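About Us

Hi, I'm Anežka Machala, and I started Kurnley because I was tired of watching robots drop things. Small things, mostly. Give an arm a nice square box and it looks like a genius, give it a bit of wire and it pokes at the table until somebody takes pity on it!

We're a small research company, and most of our days go into one idea, which we call Trumora. It's a way of teaching a robot to pick up thin, light objects from people doing the job with a gripper in their hand. You hold the gripper, you do the task, and the recording of what your hand did becomes the lesson. We tried steering a full arm with a joystick in the early days (I still have the joystick, it's in my desk drawer and I don't speak to it) and a good operator got worn out before lunch.

Handheld grippers are so much quicker to learn. My mother got the hang of one over a cup of coffee, and she can't work the TV remote.

The task we keep coming back to is short bits of wire on a plain white table. Wire is mean. It lies almost flat, it rolls when you touch the end, and if your fingers close a hair too high you come up with nothing. We scatter a few pieces, pick them up, scatter them again, and try very hard to make every layout different from the last.
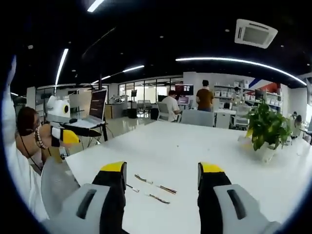 Why not just train it all in simulation?
We use simulation for early checks, but simulated wire behaves far better than the real stuff, and the habits a robot learns there fall apart once friction and bent ends come into it.

Our best result so far came from changing who did the recording. We had one set of 221 demonstrations made by a single very tidy person (me, sorry) and the robot copied my habits so closely that it got stuck on anything I wouldn't have done myself. So we split the next set between 25 people, left the clumsy grabs and second tries in, and the policy got noticeably better at recovering from a miss. I love that result. We wrote it up on 26/07/2024 as an internal note, and it's still the first thing I hand to new people.

We also work with Cisternas, who build the fingertips we test, and with Erkport, who have a sorting line and a lot of patience. If you'd like to come and try a gripper, write to me and I'll find you a slot and some wire.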